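Welum coaching change, am I the only one not buying it?
Adovmont Supporters Board > First Team

PKiss_48
Third head coach in two seasons and we're all supposed to get excited about a "process." I read the whole Welum interview over lunch and still couldn't tell you how he plans to bat.
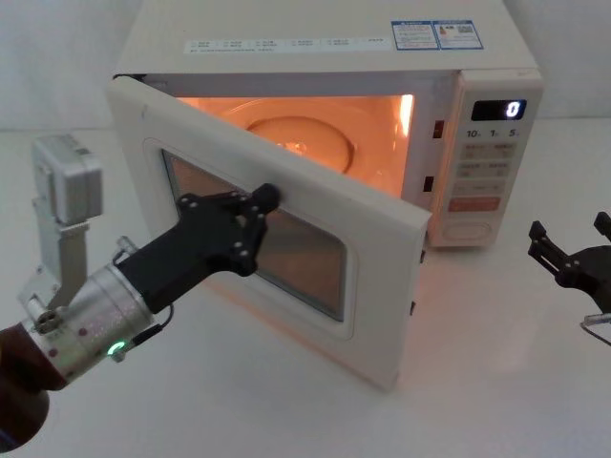

He said "culture" in nearly every answer. Not a word on who opens, or why our middle order folds against spin every October. Miranda's last coach talked the same way and they finished bottom.

slowleftarm
You want him to name his openers in his first interview? No coach does that.

PKiss_48
I want one cricket sentence out of a cricket coach. I don't think that's asking a lot.

Alcides S.
He did talk about the bowling. Said he'd give the young quicks longer spells. I'd call that a plan.

Afia_A
The last guy said that too. Then he bowled Moura for 5 overs and hid him at fine leg for the rest of the day.

Alcides S.
Moura was coming back from a side strain, be fair.

Afia_A
So the club said. He played club cricket the same month.

zukness_end
Been sitting at the Zukness end since I was a kid and I've heard this speech from every one of them. What matters is whether the board lets him pick the side. My guess is no. Lacerda still has her say on selection and she isn't going anywhere.

slowleftarm
Source for that? People keep repeating the Lacerda thing and I've never seen anything to back it up.

zukness_end
Watch who gets dropped after a loss and who doesn't.

slowleftarm
So no source.

PKiss_48
I don't buy the Lacerda stuff either, for the record. My problem is with him. His record at Miranda seconds was ordinary and the article skips right over it.

Alcides S.
He had no budget there. And they made 400 twice in his last year, which we haven't done once.

PKiss_48
On that pitch? My aunt could make 400 on that pitch.

Afia_A
Give him until the break. If Moura is still at fine leg by then I'm not renewing.

zukness_end
You said that last year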